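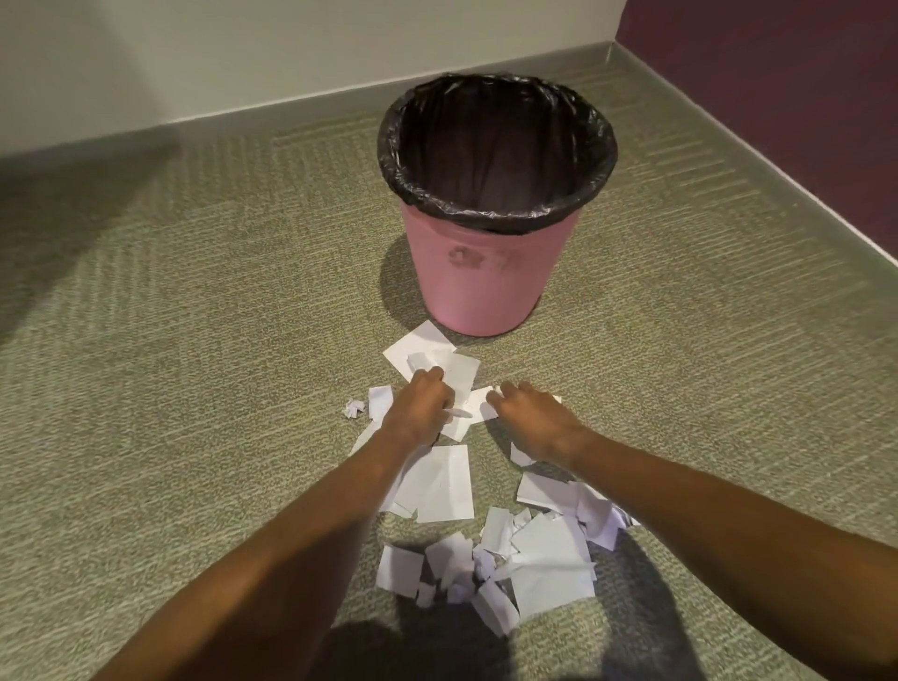

August, gone ten at night

Paper all over the back room carpet again and me on my knees with it. Pink bin, fresh black liner, the lot being picked up by hand. My back knows about it. Writing this quick before bed becuase I said I'd keep notes on the Arno trial and I've already let it slide.

So. The Arno. Clunesmont's tidying service, the one where you do your own chores with the head camera on, send the clips off, and they load the jobs onto a little floor machine with one arm. 1399 to buy it outright, or 40 a month if you stay in for 2 years. Myrtle Nakamura at Clunesmont talked me through it on the phone this afternoon, very patient, I asked the same thing twice. They want 40 clips per job before they'll send the machine round. Forty! For picking up paper. I had in my head it would be five or so.

Paper is meant to be the easy one. It isn't, not for hands even. The flat sheets lie so close to the carpet you have to get a nail under them, or press down and drag. The screwed up bits are fine. Long thin strip - pest. Tiny torn corners worst of all, they just sit in the weave. Left hand does the grabbing, right hand sort of herds things towards it, never noticed I did that until I had to think about it. Asked Myrtle how one arm is supposed to manage that. She said it has a way of sweeping first and then lifting. We'll see. I wrote down "sweeps first, ask for video" and she says she'll send one.

Also asked about the liner. I fold the bag right down over the rim or else it slips in when anything heavy goes on top. She said the arm drops things in from above and doesn't touch the bag. Fine, but who changes the bag? Me. So that's a job it doesn't do, and the leaflet doesn't say so. Put a star by that.

Things I like so far. The instructions are short. The headband doesn't pinch once you've moved the pad back a bit. You can stop partway and it doesn't sulk, just starts a new clip. Sending them up took less time than the washing up.

Things I don't. The app logs you out. The light matters more than they let on - with the ceiling light behind me my own head throws a great shadow on the floor and half of what I'm picking up is in it. Have asked if that spoils the clip. Myrtle thinks not, "as long as the hands are clear", but she's checking with whoever looks at them. Could bring the lamp through from the bedroom. Will trip over the lamp. Hmm.

And the carpet. The herringbone is a busy thing, greens and greys, and I wondered if the machine would get muddled by it. White paper shows up well enough. What about a green sweet wrapper? Or a hair grip? Didn't get a proper answer, she said small dark items are "on the list". Everything is on somebody's list.

Looked up the other lot as well, Bhatia. Theirs is a kit, not a service, you put the arm together yourself and teach it by holding it and moving it about. No clips to send off, which I'd prefer, I'm not mad keen on strangers watching my skirting boards. But no one to ring up either. And the Brultasari does floors and stairs but only sucks, won't pick up a sheet of paper, just chews it. That one's off.

Money. 40 a month doesn't sound much until you times it up, 960 over the two years, and then you hand it back at the end. Buy it and it's mine, and it's mine when it breaks too. Warranty on the bought one is 5 years but the gripper pads aren't in it. Need to find out what pads cost. Nobody has put a price on the page for them that I can find.

What would I want it for, really. The cutting out for the craft table, mostly. All those offcuts end up on the floor and I can't be bending for them every evening with this hip. If it did that one job and did it while I had my tea I'd pay. If I have to go round after it for the corners, no.

Tried doing it slower tonight, like she said, one thing at a time, hands low. Felt daft. Kept wanting to scoop the whole pile up in both arms and shove it in. She says scooping is allowed, put it in a seperate set and label it. So two sets then. More clips.

To do
ring re pads
ask about shadow, again
lamp??
more black bags, nearly out
find the scrap bag for tomorrow's lot, want some bigger sheets in it and less fiddly stuff
charge the headband, red light on since supper

Knees sore. Bed.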